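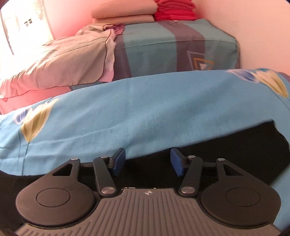

The Arholm throw blanket in light blue.

Arholm Throw Blanket review
By Lukian Prokopenko

The Arholm is a mid-weight throw sold by Colevero in four colors and two sizes. I bought the larger one in November, in the light blue, and have used it every day since then on the couch and on some nights as a top layer on the bed. I paid for it myself. Colevero doesn't know I'm writing this.

Size and weight

The large size is 90 inches on the long side. On my kitchen scale, folded up in a mixing bowl, it came to 900 grams, a little under two pounds. For a blanket this long that is on the light side, and you notice it when you pick it up. If you like a blanket that presses down on you, look elsewhere. If you get hot under heavy covers, this is close to ideal from early fall to late spring.

The length is the best thing about it. I'm six foot one, and most throws leave me choosing between my feet and my shoulders. This one covers both with enough left to tuck under. On the bed it works as an extra layer for one person. Two people sharing it will pull it back and forth all night, and Colevero doesn't make anything wider.

Color

The website calls it "Morning" and shows it with a lot of gray in it. The one I got is a clean sky blue. I like it, but if you're trying to match a gray-blue couch, order the swatch first. Colevero sends swatches free and mine took six days to arrive. The other colors are oat, rust and a dark green. My brother-in-law Győző Bodnár has the dark green, and he says his was a good match for the site, so the problem may be limited to the blue.

Light colors show dirt, obviously. Coffee came out with dish soap and cold water. Ink from a ballpoint faded but is still there if you know where to look.

Feel

Soft from the start, with none of the waxy coating some new blankets have. There was a faint smell out of the bag, like a new shower curtain, and airing it on a chair overnight took care of that. It doesn't itch on bare arms. It also drapes well – you can throw it over the back of a couch or over your knees and it settles in soft curves, where a stiffer blanket would stick out at the corners. Static is a minor issue in dry weather, mostly when I drag it off the bed in the dark.

Washing

The label says cold wash, low dryer heat, no bleach. I've followed that every time. It fits in a regular top loader by itself with room for a couple of pillowcases, and it dries in one cycle. After the first wash I lost an inch and a half of length. After that it stayed put.

The first load left a lot of lint in the dryer trap, the second much less. Wash it alone the first time, or with things you don't mind picking fuzz off of. I did it with black socks and regretted it.

Győző dried his on high by mistake. One edge went wavy and has stayed that way, and a second wash on the right setting didn't bring it back.

Wear

Colevero claims the fabric passed 2,000 rubs before showing pilling. I have no way to test that at home. What I can say is that mine has light pilling in one area, where my heels rest on the couch, and none anywhere else. A fabric shaver cleaned it up in a few minutes. The hem is holding. I had one loose thread near a corner on arrival, which I trimmed, and it hasn't moved since.

Pets are another matter. The cat's claws catch in it. So far she has pulled up a few small loops, and I worked them back in with a crochet hook. Hair shakes off more easily than I expected, and a damp hand gets the rest.

Compared with the Iltongate

Before this I had the Iltongate throw for three winters. It's heavier and warmer, and the edges are better finished. It's also shorter, it takes two dryer cycles, and it began to thin in the middle during the third year. For a cold room I'd still pick the Iltongate. For a couch in a heated apartment I prefer the Arholm.

I also tried a Nazarenko blanket at a friend's place for a weekend. Very soft, costs nearly double, hand wash only. I'm not going to hand wash a blanket.

Buying it

It comes rolled in a cotton drawstring bag, which I now use for shoes. Shipping took a little over a week. The guarantee is 2 years and covers seams and holes but leaves out pilling and pet damage. You need the order number to claim, so keep the email. Returns are accepted within a month if it hasn't been washed, and the buyer pays postage.

The small size is the one the store pushes on its front page. I'd skip it unless it's for a child or a reading chair. The price gap is small and the extra length is the main reason to buy this blanket at all.

Good: length, low weight, easy to wash, soft without a break-in period.

Not so good: blue doesn't match the website, sheds in the first wash, snags on claws, too narrow for two.

Rating: 4 out of 5

Update: a reader asked if it works for camping. I took it along for one night in a cabin and it was fine as a layer over a sleeping bag, but it rolls up to the size of a bed pillow, and I wouldn't carry it on a hike. It also picked up every pine needle on the porch.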